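# Let the students do the dull part

Every spring the robotics club at Soltham has the same argument. The older members want to spend the budget on the regional competition, and the newer ones want to do what they call learning from demonstration. I have supervised the club long enough to have taken both sides. This year I think the newer ones are right.

The competition is good fun. Students build a machine over a winter, drive it round an arena for an afternoon and come home with a certificate or without one. What they learn about is mostly gearboxes and late nights. I don't look down on either. But a driven robot only does what the driver tells it, and most of our students will leave here for jobs where the machine is expected to work out some of that for itself.

The demonstration project is slower. A student picks an everyday task, does it by hand with a pair of grippers, and does it again until there are enough recordings to train on. Soudabeh Golestani's group chose household electrical things: plugs, leads, power strips. By the end of May they had 967 recordings, and they threw out 235 of them after watching every one.
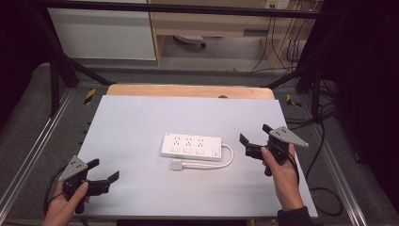
*The power strip task, with a gripper in each hand.*

I think that throwing out was the best teaching we did all year. Nima Ahmadpour had written the task sheet, and he thought it was clear. It said "pick up the plug and bring it to the strip". Half the group approached from the left and half from the right. Some let go of the strip and some held on to it the whole time. None of them had broken the instructions. They had to sit down together and decide what the task was, and the second sheet ran to a page and a half.

A cord makes this worse. A block stays the shape it was when you put it down, but a cord takes a new shape every time you touch it. Students who had found programming easy found this hard, and a few who had struggled with programming turned out to be patient and exact with their hands. I would like a course that notices both.

Mojtaba Moradi, who captained last year's competition team, told me the work was boring and that parents can't clap for a folder of recordings. He is right on both counts. We could do more to show it, and I have asked for a table at the open evening. As for boredom, most engineering has long stretches of it, and I would sooner students met that at seventeen than at twenty-five.

I am not asking for the competition to be dropped. I am asking for the money to be split evenly for one year, and for the demonstration group to have the room after four o'clock without giving it up each time the arena needs to be laid out. They also need a second set of grippers before September.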